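# About the Tostlow Robotics Club

We're the after-school robotics club at Tostlow, open to every pupil from Year 8 up, and we meet in the old textiles room at the end of the lower corridor. It started in May a few years back, when Cecilia Dramani put up a notice asking if anyone fancied "making things move". Eleven names went on it by lunchtime! The club has grown a lot since then and we now have 102 members on the books, split into two groups so that everyone gets a proper turn.

Most of our time at the moment goes on two-handed work. Picking something up with one hand is a nice first project, but holding a box steady from both sides is where it gets really interesting (and where the arguments start). Both hands have to meet the box at sensible places, the thumbs need somewhere to go, and if one side pushes harder than the other you've got a squashed box. Our older members write the movements, the younger ones plan the grips on paper first, and everybody has an opinion.
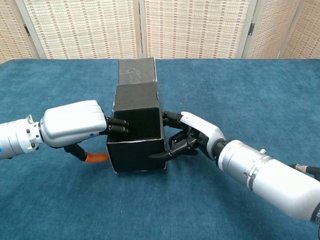
Raimo Peltonen reckons cardboard is the best teacher we've got, as it's cheap, it bends when you're too rough, and "you can't argue with a dent". Hedvika Havlíček would rather we moved on to cloth, and has said so at every planning meeting this year. We'll get there, Hedvika!

Each spring we enter the Skellemura Challenge, a friendly contest between school clubs with a handling round and a free round. Last time we scored 861 points, our best yet, and came home with a very long list of things to fix. Telmo Robles is captain for the next one and already has a wall of sticky notes.

You don't need to have coded before. New members spend their first few weeks on Dobre, our own set of starter tasks, working in pairs with someone who's done them already. Bring a pencil, a notebook and a snack. Long hair tied back, please, and no drinks near the tables.

Parents are welcome at our open evenings, and if you'd like to join, leave your name with Valeriano Bravo in room 115.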